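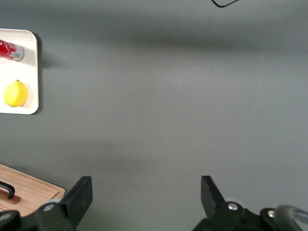
January 11, 2019

Engraving tests, second round of blanks from Irnurau. Their sheet says "crystal, lead-free, suits all engraving methods." I have my doubts about "all."

Ran 14 tumblers on the rotary with the same file as before: two initials and a thin wreath. Stitgate settings first, straight off their card, no changes. Leaves on the wreath came out fuzzy and there were tiny chips along the outside of every curve. Dropped the power and slowed it down. Better, but the initials now look gray where they should look white. I don't believe one setting will do both. The card claims it does.

Masking: damp paper on half, the Zunusum film on the rest. The film costs a lot more and I can't tell the two sets apart without turning them over to check the grease pencil mark. It does peel cleaner. Not worth it for that.

Rejects: 2. One cracked at the rim during the pass, one had a seed bubble right under where the letter goes. The bubble I should have caught at unpacking. The crack I'd like to blame on the glass but the chuck was tight, so leave it open.

Wall thickness is all over the place. The thin ones ring differently when you tap them, and those are the ones that chipped worst. Sort by thickness before the next run and write it on the box this time.

Rusu wants a price on 51 pieces, names on each, no two alike. I would not quote from today's numbers. Setup between names ate more time than the engraving, and the July job went wrong in exactly this way.

To do
- 10 more at the lower power, paper mask only
- ask Irnurau whether these are the same blanks as last batch (base looks heavier to me)
- dishwasher test on the color fill. The "permanent" label on the jar means nothing until it's been through
- new felt for the chuck

We use cookies to improve your visit. By continuing to browse you accept our cookie policy. Accept / Settings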